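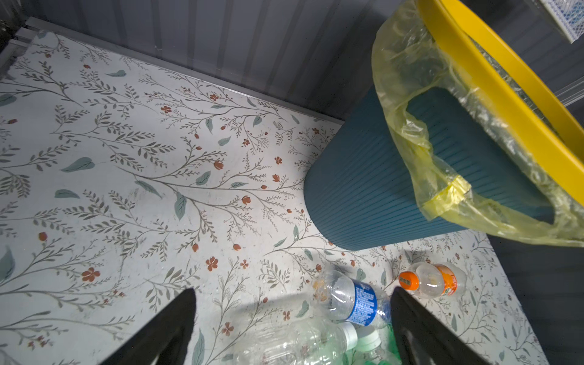 Too many local decisions are settled before the public has heard of them, one resident wrote in reply to the council's consultation on petitions, and by the time a petition has gathered enough names the vote has often been held.

Council to decide on lower threshold for public petitions

Lurham Borough Council will be asked on Thursday to approve a new petitions scheme under which any petition signed by 300 residents would be debated at a meeting of the full council. The motion has been put forward jointly by the leaders of all the political groups and follows a public consultation held in the spring.

Under the present rules, a petition is first passed to the relevant head of service, who may answer it by letter. Only the largest petitions go before elected members, and there is no fixed time in which they must be heard. The proposed scheme would require a qualifying petition to be placed on the agenda of the next ordinary meeting. The lead petitioner would be invited to speak for five minutes, and a written response would be published on the council's website once the debate has taken place.

The consultation received 1,007 responses, of which 288 came from the Werkemlow ward, where the closure of the branch library was the subject of two petitions last year. The responses were read and summarised by Koutsoukos, the research firm appointed by the council. Its report records clear support for a lower threshold, but differing views on whether people who work in the borough and live elsewhere should be able to sign.
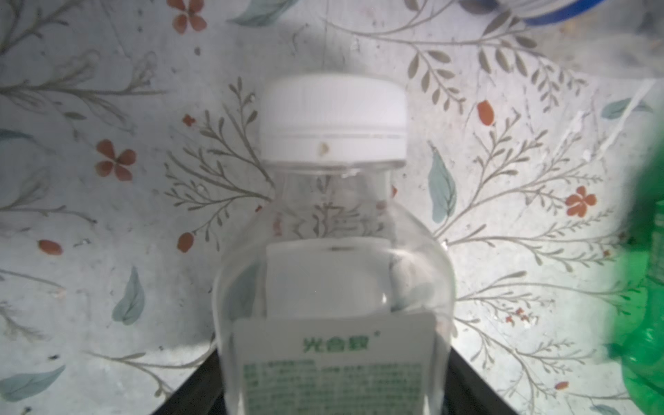 A threshold set this low could fill every meeting with the same dispute, another respondent warned, and councillors would be left with less time for the budget and for planning policy.

The council has taken account of such concerns. The draft scheme provides that a petition on the same matter may not be debated twice within six months, and that no more than two petitions will be taken at any one meeting. Petitions about individual planning or licensing applications will continue to be dealt with under the separate procedures that apply to them. Where a petition is refused, the reasons will be given in writing and the lead petitioner may ask for a review by the monitoring officer.

Signatures may be collected on paper, online or both. The online service will be run by Edosico under its existing contract with the council — no further funding is sought. Paper forms will be available from the Town Hall reception and from all libraries in the borough.

On the question of who may sign, the motion proposes that eligibility be limited at first to people who live or study in Lurham, with no lower age limit. Members may table amendments on this point, and any such amendments will be published before the meeting opens.

If the motion is approved, the scheme will come into force in April and will be reviewed after its first year. Petitions already submitted will be handled under the current rules unless the lead petitioner asks for them to be transferred.

The meeting begins at 7pm in the Council Chamber and is open to the public. The draft scheme and the full consultation report can be read on the council's website or at the Town Hall during opening hours.

Notes to editors

Seats for the press are limited and should be reserved through the council's communications office by noon on the day of the meeting. Large print copies of the draft scheme are available on request.

Issued by the Communications Office, Lurham Borough Council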